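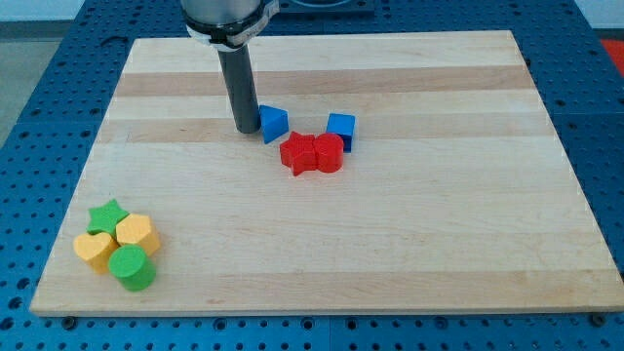 1/ After many months of postponing, I have finally decided what to do with wooden toy blocks that lost their box. Our small toy library in Unolbridge has several such sets, and in June I took them home to sort. Some notes, maybe useful for other parents.

2/ First, the surface. I used to sort on the carpet and it was a mistake, the small pieces hide in it. Now I use a big striped board of light wood, the kind sold for kitchen counters. Mine I bought as a leftover from Kiani, a wood shop near the station. It was 16 euros and they cut it for free.

3/ I do not oil the board. I did it with the first one and the blocks took the smell for weeks. Only a damp cloth, then a dry one.

4/ Sorting by color is faster, but sorting by shape is better. When I sorted by color, two different sets became mixed, and the blue of one was almost the blue of the other. The triangles showed me the mistake: one set had thicker ones.

5/ For washing: warm water, a drop of soap, never leave them to soak. I left 6 blocks in the sink during a phone call and the paint lifted on the corners. They are still good for playing, but not pretty.

6/ If the corner is rough, I use sandpaper number 300 and very light hand. I do not repaint. I don't know enough about which paint is safe for small children, so I prefer the bare wood to be seen.

7/ For storage I tried the plastic tubs from Dirarik. The lids are too tight for little hands. Cotton bags are better, and I sew a piece of colored ribbon on each bag, so a child who cannot read yet can find the right one.

8/ Still missing: one cylinder from the oldest set. If you borrowed it before summer, please look under your sofa. The library is open on Saturdays until 4.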